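The Wrapper Problem

My friend Vanderleia Pimentel keeps a basin by her bed, and for years I thought she was a little nuts for it. Then my own bedroom turned into the place where snacks go to die, and I called her for advice.

I should explain that I eat in bed. So does half of Grinville, judging from the mail I got after admitting it in this column (42 letters, and only 7 of them scolding!). The eating was never my problem. The packaging was. It piled up on whatever was soft and white and close at hand, a torn yellow carton in with the crumpled paper, an orange plastic bag, a pink package with its top folded over as if somebody planned to come back for it.
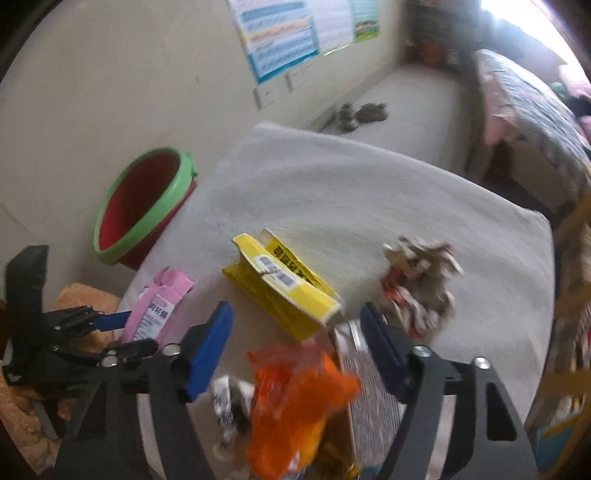

Start with the big stuff

Vanderleia's first rule is to pick up the box before anything else. I'd always gone for the little scraps, one at a time, and lost heart by the third. Take away one cardboard box and suddenly there's cloth showing again, and you feel like you've done something. Flatten it, set it aside for recycling, keep going.

Bags come next, then the shiny crinkly stuff, which slides around and gets into the folds of the blanket if you rush. I rushed. I found a candy wrapper in my pillowcase on April 7, 2018, and I remember the date only too well, my mother-in-law having found its twin the same morning.

A wide mouth beats a lid

The second rule is about the bin. I own a very handsome one with a pedal and it lives in the kitchen, 20 steps away, so it may as well be in Ohio. What works beside a bed is something round and wide open that you can tip toward the mess and fill without aiming. Red inside with a green rim? Perfect, you can't miss it in the dark.
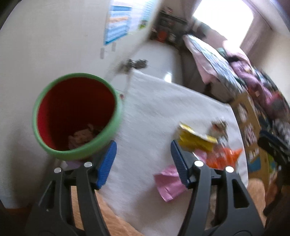
Derek Tunstall, my neighbor, swears by a paper grocery bag instead, and fine, it's free. But it falls over, and then you're picking up the same orange wrapper twice. I'd take the basin any day. Mine gets emptied every night before I brush my teeth, and the white cover gets a good shake out the back door. The crumbs go to the sparrows, who have never once written me a letter.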